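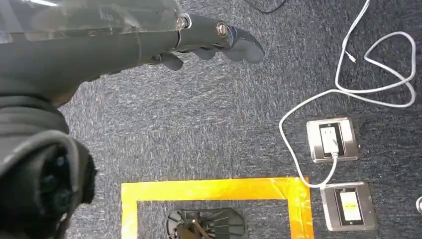 Vernon Hawthorne would rip the lot up tomorrow. Speckled carpet, he told me, is what a landlord fits when he would like never to be asked about the floor again, and he has yet to meet an office where anyone chose it on purpose.

I have some sympathy. The mottled blue-grey stuff, navy and charcoal with paler flecks, is sold on the promise that it hides everything. So it does, and I have never been persuaded that a floor which hides everything is a clean one. Drop a small screw on it and you can say goodbye to the screw.

But carpet is the easy target. My quarrel is with what goes on top. Office furniture firms have spent years telling us that the shared desk is the future of work, and the latest to have a go is Edari, whose summer brochure, dated 29 June 2023, offers a "collaborative surface system" at £1113. I read it twice. It is two tables pushed together.

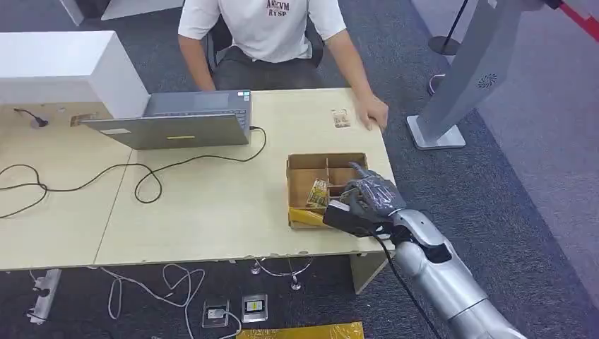 People have been pushing tables together for nothing for as long as there have been tables, and the faults are well known. There is the join, which catches paper and crumbs. There is the cable, always longer than it needs to be, which wanders off across both halves in big lazy loops before giving up and going over the side. Edari's answer is a clip. Horkus, a rival, has a tray, and charges £39 for it.

Then there are the snacks. A cardboard box with dividers is a perfectly good way to keep wrapped things apart, and it usually arrives free with something else inside it. Sqalli would like you to buy its "sharing station" in pale wood, with 7 compartments in the large size and 6 in the small. I asked what the missing compartment saved me. They are getting back to me in July.

Thu Lò, who fits out small offices and was patient with my grumbling, thinks I am being unfair. A decent black office chair is worth paying for, she says, and so is a desk that doesn't wobble. Fine. I'll give her the chair.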